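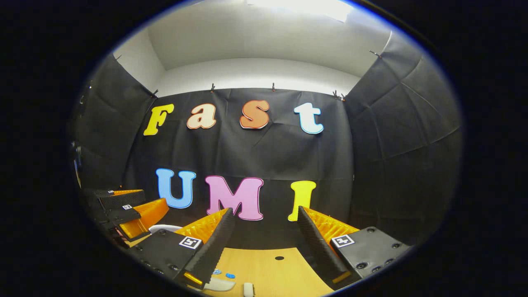

Cortinas negras sujetas con pinzas bajo un techo blanco.

Enciclopedia técnica > Hidrocarburos > Medición de caudal

**Probador bidireccional**

Por Arnar Hedegaard, agosto de 2021

El probador bidireccional es un patrón volumétrico empleado para calibrar medidores de líquidos en oleoductos y terminales de carga. Consta de un tubo calibrado por el que una esfera elastomérica se desplaza entre dos detectores. Una válvula de cuatro vías invierte el flujo, y el volumen de referencia corresponde a la suma de ambos recorridos. El factor del medidor se obtiene tras corregir los efectos de presión y temperatura. En la terminal de Prukside, la empresa Lornance mantiene una unidad con 32 metros de tubo calibrado.

Categorías: Metrología | Instrumentos de medición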